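Windari Desk Tasks: README

Windari is a set of recordings made at the Brulus office with handheld two-finger grippers. The people who work there do the everyday jobs themselves, gripper in hand, and the recordings are used to train the arm that will take over the evening reset of the desks. We're really excited to share it!

What's in it
300 episodes from 17 rooms, recorded in July. 175 are desk work: straightening pads, moving small items, opening drawers. The rest cover shelves and side tables. 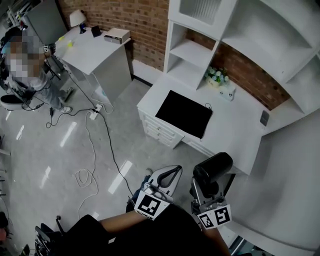 Tsolakis
Dataset maintainer, Brulus

Each finger of the gripper carries a square black-and-white marker, and the Nukel loader reads the opening width from the pair. Episodes where a marker was lost for long stretches are listed in dropped.txt.

What changes for staff
Resetting desks used to eat the last part of the late shift. Under the new plan the late shift keeps its hours and its pay, and that time goes to front desk cover and supply orders — work people had been asking for. Seven staff members trained as recorders, and they now decide which tasks get added next. Their notes are in the notes folder and they're a great read (start with the ones on drawers).

Known gaps
Little left-handed work so far. Cables on the floor are not labeled.

Last updated 16th August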